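Nostcombe Community Room: progress report to the Rernton Fund
February 11, 2026

Spending to date
The grant has paid for new shelving, seven folding tables and the first order of hamper supplies from Wedo. All invoices are attached. There is £165 left in the equipment line, which we would like to carry over.

Hamper packing
Packing began in November. The target for the year is 100 hampers and 40 have gone out so far. Delivery to the Escobar Court flats was slower than planned, as the lift was out of use. We now pack snacks into wicker baskets with tall handles, on a table with a pink-and-white checked cloth. 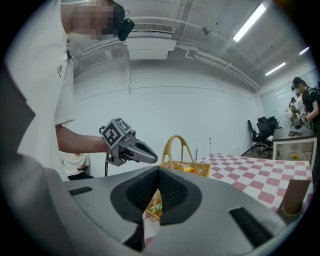

Next steps
We will order more baskets, finish the Escobar Court round and send the final accounts with the next report. We would also like to discuss moving the storage costs to a separate line.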